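The Narrow Places

By Mirjam Stöckli

When I moved to Jatthorpe in May, I had 300 books, one good chair and a flat with almost no straight walls. The rooms are small and the furniture must stand close. Between the wardrobe and the wall there is a gap as wide as my hand, and for the first weeks I pretended that it was not there.

Then I met Siu-ming Tu, who has made fitted furniture for small flats for many years. She came to look at my hall and went directly to the gap. She put her arm in up to the elbow and pulled out a sock, a receipt and a quantity of dust which I would prefer not to describe.

"People buy a cupboard and measure only the cupboard," she told me. "They should measure also what is left over."

Her workshop is called Fudach and it is behind the old Import warehouse. She shares it with Man-lok Chou, who cuts the panels and does not like to talk while he is cutting. Most of their customers live in flats where two pieces of furniture almost touch. In such a place the edges become important. You see them every day when you pass, and your sleeve knows them too.
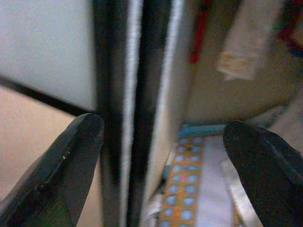 I asked Siu-ming what she does with a gap of this kind. She has three answers. If it is less than two fingers wide, she closes it with a strip in the same colour as the wall. If a hand can go in, she leaves it open and tells the customer to clean it with a cloth tied around a ruler. If it is wider, she puts something on wheels inside. For one family she built a pull-out shelf only 200 millimetres wide, and it holds all their spices, the iron and a chess set.

Yusri Latuheru, who lives on the floor below me, has another opinion. He moves everything away from the walls twice a year, sweeps, and moves it back. It takes him a whole Saturday. He says a room should be able to breathe, and I must admit that his floor is much cleaner than mine.

I chose the wheels. The narrow shelf cost me 374 francs, with the handle, and Man-lok carried it up the stairs alone. It runs a little to the left, so I have to lift it slightly when I push it in. My vacuum bags live there now, also the umbrella and the shoe polish.

The gap behind the bathroom door is still waiting. Siu-ming has measured it and written the number on the wall in pencil, very small, next to the light switch.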